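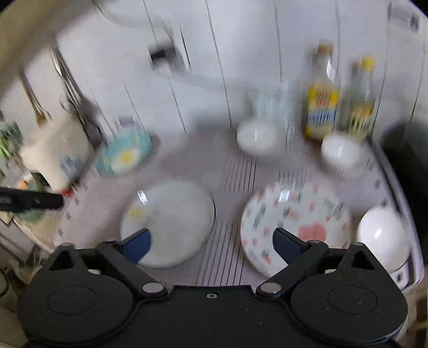
## Unit 4: Collecting Demonstrations with the Hand-Held Gripper

Course: Introduction to Robot Manipulation
Instructor: Yanling Cai
Laboratory supervisor: Todor Matić

### 4.1 Purpose of the unit

In Units 1 through 3, students moved a simulated arm by writing down positions and letting the planner fill in the path. That method works when every object is known in advance. It works poorly in a kitchen, where plates, bowls and glasses differ from one home to the next and are seldom put down in the same place twice.

This unit introduces a second method. A person performs the task with a hand-held gripper while its camera records, and a policy is later trained on those recordings. The task assigned to all groups is dish handling at a rack: approach a plate or bowl, grasp it, lift it clear and set it down at the place named on the task card.

By the end of the unit, each student should be able to:

- operate the gripper through a full grasp without assistance;
- decide whether a recording is usable, and state the grounds for that decision;
- divide a recording into phases and label them in the Idano annotation tool;
- write a short description of a data set that another group could rely on.

### 4.2 Background

A demonstration is a sequence of images paired with the motion of the gripper and the opening of its fingers. The camera moves with the hand. It follows that the position of the gripper in the image hardly changes, while everything else does. Students who have worked only with fixed cameras should take time to get used to this before annotating.

Three properties of the view matter for the assignment.

**Overlap.** The finger pads cover part of whatever lies beyond them. With two plates side by side on a rack, one pad may overlap the lower edge of the first plate while the other overlaps the second. Overlap in the image does not mean contact. A pad that appears to rest on a plate may still be well short of it, and contact must be judged from the images before and after.

**Motion blur.** Fast movement of the hand blurs the whole image. Fine detail suffers first: the raised ribs of a rack tray, a thin rim, a faint printed motif. Some blur during the approach is acceptable. Blur at the moment of closing is not, as this is the part of the recording from which the policy must learn where the fingers should go.

**Low contrast.** A white plate on a white tray, with white bowls behind it and white cabinets beyond those, gives very little to separate one surface from the next. Clear glass against a white wall is harder still. A patterned plate is easier to follow than a plain one, and groups should record both. A data set made up only of easy objects will receive a lower mark under heading B in Section 4.6.

### 4.3 Preparing the station

1. Collect a gripper and a task card from the laboratory desk. Sign both out under the name of your group.
2. Check that the two fingers open and close freely and that both pads are seated. Report a worn pad to Mr. Matić before recording.
3. Arrange the dishes as shown on the task card. Bottles, containers and other items on the counter behind the rack are part of the setting and are to be left where they are.
4. Make one practice pass without recording. Both members of the pair should do this.
5. Start a new session in Idano and enter the card number - sessions without a card number cannot be graded.

### 4.4 Recording procedure

Begin each demonstration with the fingers open and the target in view. Move toward it at a steady pace. Slow down before the pads reach the rim, close the fingers, and hold still for a moment before lifting. After the item has been set down, open the fingers fully and withdraw along the same line.

Each group records 105 demonstrations, divided between its members as they see fit. A single demonstration should not exceed 19 seconds. Longer recordings are rejected by the upload script.

Change the arrangement on the rack after every 7 demonstrations. Move the bowls, exchange the left and right plates, or tilt a bowl on its side. Do not remove items in order to make a grasp easier. If a grasp fails, complete the motion, stop the recording and mark it as failed. Failed demonstrations are kept in a separate folder and will be used in Unit 6.

Breakages are to be reported at once. Students must not pick up broken glass or china by hand.

### 4.5 Annotation

Use the following phase labels and no others:

| Label | Begins when |
|---|---|
| Approach | the gripper starts to move toward the target |
| Align | the target lies between the two fingers |
| Close | the fingers start to move together |
| Lift | the target leaves its support |
| Place | the gripper starts to move down toward the goal |
| Release | the fingers start to open |

The boundary between Approach and Align causes the most disagreement. When two items are close together, it may be unclear from a single image which one is the target, or whether the gripper is only passing over both. Step forward until the motion settles on one item, then work back. Do not guess from the position of the pads.

Each pair annotates its recordings independently and compares results before submission. Differences are to be discussed and the agreed label entered. Keep the original labels; they are submitted as well.

### 4.6 Assessment

The unit carries 145 points, assigned under three headings.

- **A. Recordings (60 points).** Completeness, steady motion, sharp images at closing.
- **B. Variety (35 points).** Range of items and arrangements, including plain and patterned dishes.
- **C. Annotation and written description (50 points).** Agreement between annotators, correct use of labels, clarity of the text.

The written description should not exceed two pages. It must state which items were used, how the arrangements were varied, and which recordings were left out and why.

### 4.7 Reading

- Femance Laboratory Notes, chapter on hand-held data collection
- Nedeljković, course reader, sections on grasp types and finger geometry
- Estusberg project handbook, pages on labeling practice

Copies are held at the laboratory desk and may be read there. Questions on the recording procedure should be addressed to Mr. Matić, and questions on grading to Ms. Cai. Gripper sign-out closes at 5:30 p.m.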